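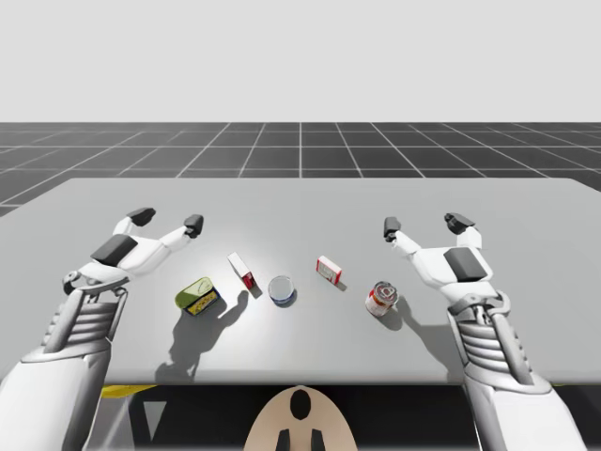
Tshepo Modise
I was in the afternoon group at Trerkstead and my objection is to the billing. The notice said "live manipulation demonstration". A simulator running on a workstation is live in the sense that it is being computed while you stand there, but I drove over for hardware. The Flomari staff were perfectly open about it once we were inside. The notice wasn't.

Liv Vik
The notice did say Jonderano, and Jonderano is the simulator. I grant you have to know that already.

For those who couldn't get there, the set-up was two arms at one table with tinned and boxed groceries laid out between the hands. An operator drove both arms by hand controllers. After the break they replayed recorded runs and changed one parameter at a time, mostly friction and object mass. I found the second half far more useful than the first.

Edin Vlachou
Was there any word on the contact model? The last time I saw Jonderano, in July, anything flat would creep sideways under a pinch and then leave the hand at speed.

Liv Vik
Yes. They have gone to a smaller step for contact only and left the rest of the solver alone. The flat tin was the item they used to show it. Under the old settings it crept, as you say. Under the new ones it stayed put until the fingers closed properly. It costs time: the replay ran well below real speed whenever both hands were touching something.

Aroha Harawira
Morning group here. We had the same groceries and a different operator. My notes, for what they are worth:

- Tall can: picked up by the side on most tries. Failed when the approach was too high and the fingers met over the lid.
- Short can: harder than I expected. Wide for its height, and the hand has to come down close to the table.
- Small boxes: easy to hold, easy to knock over on the way in.
- Flat tin: the operator slid it to the table edge with one hand and took it there with the other. I'd do the same on a real bench.

They quoted 341 recorded attempts for the set, all by hand control, none scripted. I asked for the split by object and was told it would go in the write-up.

Tshepo Modise
And how many of those 341 have been repeated on a physical arm?

Aroha Harawira
None yet. I asked that too. The Coetzee hands are on order.

Tshepo Modise
Then I don't see what the number is for. The tins in the simulator are rigid bodies with a picture wrapped round them. A real tin has a rolled seam, a lid that flexes a little and a label that slides if the glue is poor. You can get a very good pick rate against something that doesn't have any of that.

Edin Vlachou
You can also get a very poor one, and then you have saved yourself the cost of the hands. We ran 1040 simulated picks on our own cell before we bought anything and it ruled out one finger shape outright. Nobody claimed it predicted the pick rate on the floor. It told us which geometry couldn't reach under a flange.

Tshepo Modise
Fair, but that is a geometry check. Flomari were presenting it as manipulation.

Tracey Pearce
I look after a packing line, so take this as an outsider's view. I'd have liked to see clutter. Everything was set out with room to get a hand in beside it. On my line it comes down the belt touching, on its side, and sometimes with a flap open. I did raise this and the reply was that they reset the objects to fixed positions so that runs can be compared. I understand the reason. It still means I came home without an answer to the thing I went for.

Liv Vik
They did one run with the two boxes pushed together, near the end. You may have left by then. The right hand got hold of the nearer one and pushed the other over. The operator then stood it back up with the left, slowly. It took three goes.

Tracey Pearce
I had left, yes. Last bus.

Edin Vlachou
Liv, did you get anything on the fingertips? I am trying to work out whether the stepped face on the pads is modelled in contact or is only there to look at. It matters a good deal for flat stock.
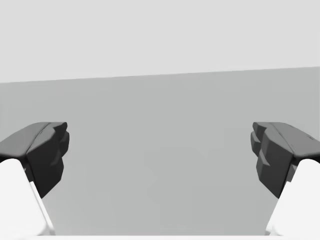 Fingertips at close range: dark stepped pads on white links, nothing in the gap.

Liv Vik
According to the operator, the steps are in the collision mesh, but simplified. The mesh you see has more faces than the mesh that touches. He gave 1781 triangles for the visual one per fingertip and said the contact one is a small fraction of that. He didn't have the exact figure.

Edin Vlachou
Thanks. So edge contact on a thin tin would be approximate at best. If the steps are merged into convex lumps, a rim that would lodge between two of them in reality will sit on the outside instead. That would make the flat tin harder in simulation than on the bench, which goes the other way from Tshepo's argument.

Tshepo Modise
It could go either way depending on friction. If they have turned friction up to stop the creep, it covers for the missing rim. Did anyone see the value?

Aroha Harawira
It was on the parameter sheet in the morning. I didn't write it down. What I do have is that they varied it over 6 settings in replay, and the tall can was held in all but the lowest.

Tshepo Modise
Replay with recorded commands, or with the operator correcting?

Aroha Harawira
Recorded commands. No correction.

Tshepo Modise
All right, that is a better test than I gave them credit for. I'd still change the notice.

Tracey Pearce
Is there a date for the next one? If the hands have arrived by then I'll try to bring a crate of our own cartons, including the bad ones.

Liv Vik
Nothing fixed. Flomari said they would post it on the Trerkstead page once delivery is confirmed. I'll put the link in this thread when it appears. If you want your cartons on the table, write to them first, as they need the outer dimensions and the filled weight beforehand.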